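Gindudside Clinical Skills Rooms - pre-exam safety check
Practice OSCE block, April 26, 2026. Comments typed in as I went, sorry for the shorthand.

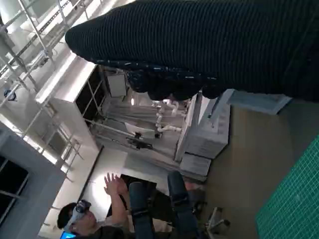 1. Access and exits
Both corridor doors open fully - OK
Rear exit clear - NO. Two drip stands parked in front of it. Moved. Need a proper spot for them, they keep drifting back.
Exit sign lit - OK
Evac map on wall - old one, still shows the storeroom as station 4. Reprint.

2. Resus equipment
Training defib battery - OK
Real defib (hallway) - green light, pads in date till December
Suction - works but tubing is stiff. Replace before the anaesthetics stations.
Oxygen cylinder 137 - gauge fine, strapped
Oxygen cylinder 308 - strap missing, laid flat for now. Fix today please, not next week.

3. Sharps and fluids
Sharps bins at suturing, cannulation and bloods - OK
Bin at cannulation over the fill line. Swapped.
Fake blood - labelled, but one bottle had no lid. Binned.
Expired saline - 9 bags on the bottom shelf. Fine for practise on manikins, NOT fine mixed in with the good stock. Marked "training only" in red.

4. Manikins and models
Drello birthing model - hip clamp loose agian, same side as last time. Tightened, but don't let candidates lean on it. If it slips pull the station and use the spare.
Paeds manikin - airway OK, chest rise OK
Zovero IV arm - leaks at the elbow. Towel under it, mop near by. Floor gets slippery fast.
Breast exam model - clean, no tears

5. Electrical
Tags in date - all except the exam lamp, asset 294. Taken out of use, cord taped up.
Power boards off the floor - OK in main room. Psych interview room has one under the chair, reroute.
Rai station timer - buzzer OK, cable taped down

6. Candidates and actors
Chairs stable - one wobbler, removed
Hand gel at every station - short by two, asked stores
Latex-free gloves - M and L only, no S. Chase.
Water for the simulated patients - not done yet
Allergy list for actors at the front desk - not there. Has to be before the first bell.

Result: pass with fixes. Still open: cylinder strap, suction tubing, power board, evac map, small gloves, gel, actors' water and allergy list. Will recheck the strap and the list before doors open, the rest by end of day.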